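4.2 Why people stop boycotting

By the time we came to the follow-up interviews we had a fair idea of who joins a shopping boycott and what they hope will come of it, and we had become a good deal more curious about the quieter question of how people leave one. The literature is generous on beginnings. Vörös, in the essay that first got us talking about all this over far too many cups of tea, treats a boycott as a kind of promise made in public and kept in private, and we have found that a very helpful way of thinking (even where we end up disagreeing with him about what the promise is for).

Of the 488 residents of Ilcombe and Juklow who returned our first questionnaire, most had at some time avoided a product for political reasons, and the campaign against Llorente, the supermarket chain, was the one they brought up most readily. Llorente had closed its Juklow store in December and moved its donations to a candidate many locals couldn't stand, so you can imagine the feeling was strong. We then invited 69 of these people to sit down with us for a longer chat, and we remain very grateful for the patience and good humour they showed us, particularly when the conversations ran well past the hour we had promised.

What struck us first was how few of them could name a moment of giving up. They spoke of a birthday cake bought in a hurry, or a neighbour who needed a lift and whose errands happened to take them past the wrong shop. One woman in Ilcombe told us she had "sort of wandered back in", and was a little surprised to hear herself say so. Only 13 described a deliberate decision, and nearly all of those had first talked it over with somebody else in the household.

Households matter here more than we had expected. A boycott is usually recorded as the act of one person, yet the cupboards, drawers and benches it has to pass through are shared, and so is the grocery money. Where one partner felt strongly and the other was merely willing, the willing partner tended to be the one doing the shopping, and the campaign lasted as long as that person's goodwill did.

Figure 2. Red open-topped drawer or box with a large white handle, on a light grey speckled countertop.

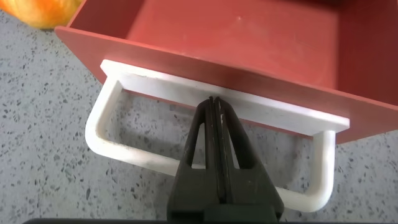
The Jistelmont phone directory, which listed companies by the causes they had funded, was meant to make all of this easier, and for the keenest participants it clearly did. They looked things up at the shelf and enjoyed doing it! Others found that the lists grew until every aisle held something objectionable, and a person who began by avoiding one chain was soon being asked to have a view on biscuits, batteries and bank cards. Several told us they had removed the directory within a few weeks while still thinking of themselves as supporters of the cause.

We'd be cautious about calling these people lapsed. Many went on signing petitions and turning up at council meetings, and a couple had begun writing letters to the local paper for the first time in their lives. Our coding scheme allowed for only 2 outcomes, continuing and stopped, and we now think a middle category would have served our participants better. We return to that difficulty in Section 5, along with the awkward matter of what to do with respondents who had never noticed the campaign was over.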